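Wostent Community Help
Home > Laundry and Shared Facilities > Washing and Supplies

Products displayed near shared washing machines: selection, quantity and items left in the drum

Posted by Plilby Residence Office
Feb 18, 2023
Viewed 1456 times

Our office is responsible for a building in which a product display and a pair of front-loading washing machines share the same premises. Residents are permitted to use the machines at any hour and to purchase supplies from the display. We are preparing a written notice for the laundry area and would be grateful for guidance from other members before it is issued in March.

The display is a wall-mounted unit in three tiers, with clear acrylic sides and white boards. Small containers are kept on the top tier and the orange-red bottles on the one beneath it.
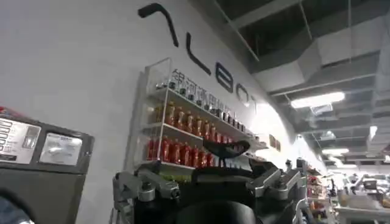 Residents frequently ask the office which product they should use, and our staff are not in a position to recommend one over another. We have also received complaints concerning garments that remain in a machine after a cycle has ended. The complaints usually involve a single light item that the owner did not notice when unloading.

We request advice on the following matters. First, may the notice direct residents to a particular product, or should it refer them to the label only? Second, what procedure should be followed when a garment is found in a drum by the next user? Third, is there a recommended wording on the quantity of detergent? Our present notice says "one capful," and we are aware that this is inadequate, as caps differ in size.

Posted by Kassa Laundry Services
Member, 339 replies

We manage shared laundry areas in several residential buildings and offer the following in the order in which you raised the matters.

Your notice should not name a product. Stock changes, and a notice that names an item no longer on the shelf causes more inquiries than it prevents. We use this sentence: "Before adding any product to the machine, read the label and confirm that it is intended for use in a washing machine." It is also advisable to keep products intended for the machine on a separate tier from all others. In your case the tiers are already sorted by type of container, so a small shelf label for each would be sufficient.

With regard to garments left behind, the procedure must be short, or it will not be read. Ours states that the next user should look inside the drum before loading, reach in and feel along the upper part of the drum and the folds of the door gasket, and place any item found in the container provided. Pale and gray items are the ones most often missed.
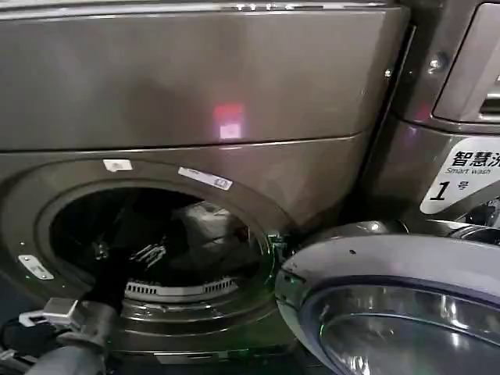
The same check should be made by the person unloading, and the notice should say so plainly. We ask residents to turn the drum once by hand with the door open, where the machine permits this, and then to look again. Items placed in the container are held for 2 weeks. After that period they are washed and passed to a local charity. The holding period should be printed on the container itself as well as on the wall.

On quantity, please remove the reference to a capful. Refer residents to the dosing table on the product and ask them to use the lower amount for a partial load. Excess detergent leaves residue on the gasket, which the next resident will then report to your office as a fault.

Finally, do not place the notice over any label that is attached to a machine. Service staff rely on those labels, and a replacement can take some time to obtain.

Posted by Cuketti House Management
Member, 1084 replies

We agree with the reply above, except on one point. In our building a holding period of two weeks was found to be too short, as residents travel for work. We hold items for a full month and record the date on a paper tag.

Posted by a guest

Put a lamp near the machines. People leave socks because they cannot see into the drum. Also wipe the door seal.

Posted by Plilby Residence Office

The office thanks all members for their replies. The reference to a capful will be removed, and the wording on labels will be adopted as given. We will apply the longer holding period. The question of additional lighting has been referred to the building owner.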